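Zwei Arme und eine Schale voller Pläne

Offene Werkstatt Sterholm baut an ihrem zweiarmigen Roboter — die nächste Vorführung ist im August

8. Juli 2024

In der offenen Werkstatt Sterholm wird zurzeit meistens mit Stiften geübt. Die Gruppe »Zondora«, benannt nach dem Roboter, den sie baut, hat am Wochenende den zweiten Arm in Betrieb genommen, und seitdem ist dort abends kaum noch jemand vor elf nach Hause gegangen. Sechs Leute gehören zum festen Kern, dazu kommen alle, die donnerstags einfach hereinschauen und dann doch bis zum Schluss bleiben.

Angefangen hat Zondora als Heimprojekt von Tomomi Honda. Ein einzelner Arm, an die Küchenarbeitsplatte geklemmt, gesteuert von einem alten Rechner, der beim Hochfahren mehr Lärm machte als alle Motoren zusammen. Der Arm konnte einen Teebeutel anheben und ihn mit etwas Glück auch wieder loslassen. Im vergangenen Herbst zog das Ganze in die Werkstatt um, wo es mehr Platz gibt, eine ordentliche Stromversorgung und vor allem Menschen, die gerne löten.

Der Umzug hat dem Projekt gutgetan. Damián Arancibia hat das Gestell entworfen, in dem der Arbeitstisch jetzt sitzt: schwarze Aluprofile, mit Streben versteift, dazwischen die Holzplatte. Die erste Fassung hatte noch keine Diagonalen und schwang bei jeder schnellen Bewegung mit. Wer damals eine Kaffeetasse am Rand abstellte, konnte zusehen, wie sie wanderte. Inzwischen lässt sich der Arm mit voller Geschwindigkeit fahren, ohne dass man es am Tisch nebenan merkt.

Ausgegeben hat die Gruppe bislang 2.064 Euro, den ersten Arm nicht mitgerechnet. Das meiste davon floss in Motoren. 857 Euro kamen beim Sommerfest der Werkstatt zusammen, der Rest stammt aus Beiträgen der Mitglieder und aus dem Verkauf einer Drehbank, um die es vorher monatelang Diskussionen gegeben hatte. Die Greiferfinger sind selbst konstruiert. Von ihnen gibt es mittlerweile so viele Versionen, dass die verworfenen eine eigene Schublade belegen, und Hinata Hoshino zieht sie immer noch gern heraus, um Besuchern die allererste zu zeigen: rund wie Löffel und völlig ungeeignet für alles, was dünner ist als ein Tennisball.

Die jetzigen Finger sind schmaler und kantiger, mit abgestuften Rändern. Sie sollen auch flach liegende Dinge zu fassen bekommen, und genau dafür sind die Stifte da. Ein Bleistift ist als Übungsobjekt erstaunlich gemein! Er rollt weg, er liegt gern quer über einem anderen, und wer ihn zu weit am Ende packt, hat ihn schief im Greifer. Dafür kostet er fast nichts und nimmt einen Sturz vom Tisch nicht übel.

Geübt wird aus einer blauen Kunststoffschale mit niedrigem Rand. Die Aufgabe klingt einfach: Ein Arm holt einen Stift heraus, übergibt ihn in der Luft an den anderen, und dieser legt ihn auf der gegenüberliegenden Tischseite ab, Spitze nach rechts. Gesteuert wird dabei noch von Hand, über zwei kleine Führungsarme, die auf einem Nebentisch stehen und deren Bewegungen Zondora nachmacht. Wer zum ersten Mal daran sitzt, grinst nach spätestens einer Minute. Die Bilder der Handgelenkkameras laufen mit, damit das Programm später aus den Durchgängen lernen kann.
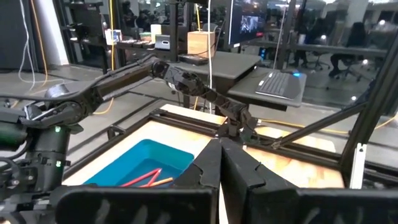
Tsutomu Sakamoto hält die Übergabe in der Luft für den eigentlichen Knackpunkt. Solange nur ein Arm arbeite, sagte er, könne man fast jeden Fehler mit Geduld ausbügeln, bei zweien müsse aber der eine loslassen, während der andere schon festhalte, und dieser Moment sei kürzer, als man beim Zuschauen meine. Er würde am liebsten noch eine Woche lang nichts anderes machen. Auch gegen dickere Stifte habe er nichts einzuwenden, das sei schließlich kein Schummeln.

Ganz so viel Zeit bleibt nicht, denn für August ist die nächste Vorführung angesetzt, und bis dahin soll Zondora zumindest den ersten Teil der Aufgabe ohne Hand am Führungsarm schaffen. 35 Durchgänge hat die Gruppe seit dem Wochenende aufgezeichnet. Das reicht noch lange nicht, macht aber Mut: In den letzten Aufnahmen sitzen die Griffe spürbar ruhiger als in den ersten, was allerdings mindestens so sehr an den Bedienenden liegt wie an der Maschine. Man lernt eben mit.

Schwierigkeiten gab es natürlich auch. Am Samstag blieb der neue Arm mehrfach mitten in der Bewegung stehen, immer in derselben Stellung, kurz bevor der Ellenbogen seinen höchsten Punkt erreichte. Einen ganzen Nachmittag lang wurde die Software verdächtigt. Gefunden hat den Fehler am Ende Damián Arancibia, und zwar mit der Hand: Ein Stecker am Oberarm saß so stramm, dass ihn das Kabel beim Strecken ein kleines Stück herauszog. Die Leitungen laufen jetzt mit mehr Spiel außen am Arm entlang. Schön ist das nicht, das geben alle zu, aber man kommt überall heran.

Ein zweites Thema ist der Notaus. Bisher gibt es einen Taster an der Bedienstation, künftig soll ein weiterer auf der anderen Tischseite dazukommen, damit auch die Person eingreifen kann, die die Stifte nachlegt. Das Teil ist bestellt. Bis es eingebaut ist, gilt die Hausregel: Wer in die Schale greift, sagt es laut, und wer steuert, nimmt so lange beide Hände von den Führungsarmen.

Die Steuersoftware heißt Alleo und ist fast vollständig in der Werkstatt entstanden. Hinata Hoshino hat sie seit dem Frühjahr zweimal umgebaut, beim zweiten Mal von Grund auf. Die neue Fassung zeigt die Gelenkwinkel beider Arme nebeneinander an und speichert jeden Durchgang mit einer kurzen Notiz. Diese Notizen sind ein Vergnügen für sich — »zu früh gefreut« kommt darin öfter vor, »Stift lebt« ebenfalls. Wer hineinlesen möchte, findet sie am Werkstattrechner im Ordner Katayama. Weshalb der so heißt, weiß in der Gruppe keiner mehr so genau.

Nach den Stiften sind Stecker an der Reihe, dann vielleicht Schrauben. Tomomi Honda hätte am Ende gern einen Roboter, der die Sortierkästen der Werkstatt aufräumt, in denen sich seit Jahren metrische und zöllige Muttern mischen. Das ist ehrgeizig, und alle wissen es. Aber wer am Samstagabend dabei war, als zum ersten Mal ein Stift sauber von einem Greifer in den anderen wechselte, traut der Sache einiges zu. Der Jubel war bis in den Hof zu hören!

Mitmachen kann man auch ohne Vorkenntnisse. Gesucht werden Leute, die Durchgänge aufzeichnen (Sitzfleisch hilft), jemand mit Erfahrung im Kabelkonfektionieren und gern auch eine Person, die Lust hat, die Bauanleitung aufzuschreiben. Die liegt bislang auf losen Zetteln und in den Köpfen. Getroffen wird sich donnerstags ab 18 Uhr, Kinder ab zehn sind in Begleitung willkommen und dürfen selbst an die Führungsarme.

Der genaue Termin der Vorführung hängt rechtzeitig am Schwarzen Brett neben der Eingangstür. Fragen zum Projekt beantwortet Miyuki Hirano während der Öffnungszeiten. Und wer zu Hause noch Bleistifte übrig hat, möglichst mit sechs Kanten: bitte mitbringen.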